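Okay, good morning again. Take it slowly, the coffee people are still coming in at the back. Say thank you to Rakiya for the introduction and for fixing the screen.

Opening point. When we started writing the house rules for our two-arm cells at Lornwood, we wrote them the way everyone does, starting with the emergency stop and working outward. All good and proper, and we still have that page. But most of the arguments we had that first February were about laundry – how a pile should be set before a run, who may touch it, and what goes in the log. So I want to spend my time there.

Next slide. Leave it up for a bit and let people look.

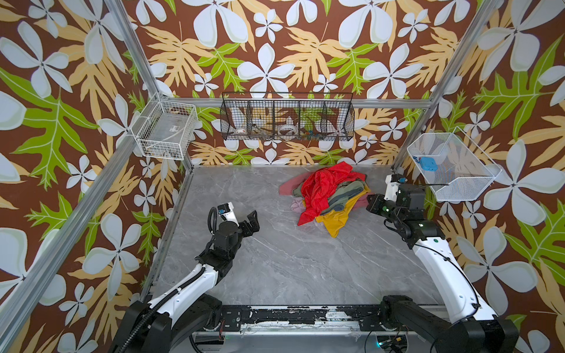
Mixed pile on the marble-patterned floor, jaws open on the left arm. Baskets stay on the walls.

Rule one is the start pile. Drop it, don't arrange it. We all have tidy hands (I certainly do, my mother saw to that) and without meaning to we turn a collar up or pull a sleeve out where it is easy to reach. If you catch yourself doing it, pick the whole lot up and drop it again.

Rule two, mix your colors and write them down before the first move. Plain words are fine. The Garba sheet asked for 3 separate color codes per garment and people simply stopped filling it in, bless them.

Pause for a sip of water here. Then the close view.

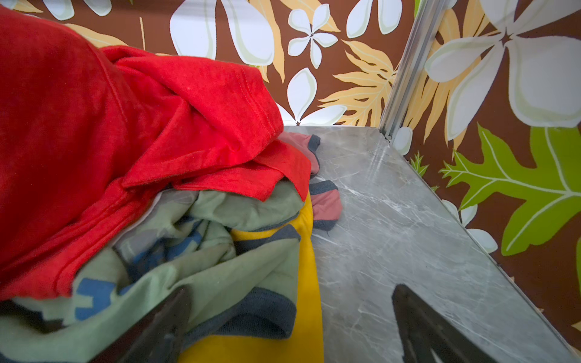 Binta Bashir wrote back on our draft that a color list is no help if two people name the same shirt differently, and that she would like one printed card of color names taped up at every station. She is right, and the card is now in the Trevden version. Mention that copies are on the side table.

Rule three is about hands. No one reaches past the front rail while the arms are live, not for a sock, not for a button. Stop the arms, wait for the call, then reach. I know it feels slow. Out of 100 runs we reviewed at Usau, 92 had the stop logged properly, and I would dearly like to see the rest of them catch up.

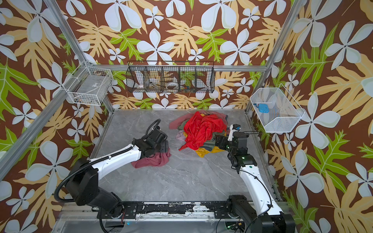 The same goes for the person at the desk, by the way. If you called the stop, you are the one who calls the restart, even if your lunch is getting cold. Handing that over halfway is where we got muddled – two people each thinking the other had said it.

Last rule, a bad grasp stays in the log. Don't delete it and don't start over to get a prettier run. Add a note and carry on.

If time is short, skip the part on cleaning the floor and go to questions. Rakiya has the microphone.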